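Brotima planner: frequently asked questions

Which arms can it control?
Two arms together, each with six joints.

How do I stop the arms from colliding?
Switch on "shared space" in the settings. The planner then checks both grippers at every step.

Can it plan for forks on a bare table?
Yes, but please set the approach height first. 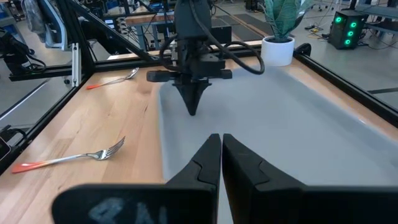
Tymofii Kuzmenko writes that his plans became slower after he switched on shared space, and that a larger time limit solved it.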